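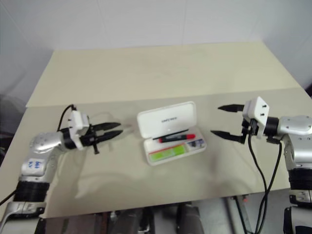 Oratile Rampersad wrote to our club list that the arms were never the problem for her team, it was the start position, and after reading that we changed the order of this tutorial. So we begin with the start position.

Category: Robot Club > Tutorials > Two-arm tasks

Packing task for beginners, part 3

You need the two arms, one open case and the small things that go in it. In the Kellum room we use a white plastic case with a lid that stands up behind.

1. Put the case in the middle of the table, between the grippers, with the lid at the far side.

2. Bring both arms in from the sides until the jaws point to the centre. Leave the jaws a little open.

3. Look at the cables. They must have enough length for the whole movement. If a cable hangs over the front edge of the table, move the arm slowly up and down one time and watch it.

4. Save this pose as "home". Every run must start from it.

5. Now drive one arm by hand to the pen, close the jaws and lift it 3 cm. Put it back in the same compartment and return to home.

6. Repeat step 5 for 10 runs. Write each result in the notebook, also the bad ones. With the Bretley school teams, around 9 minutes was enough for this.

If the gripper touches the lid, your home pose is too high or too far back. Correct it and save again before you continue with part 4, where both arms work together.

Print this page | E-mail this page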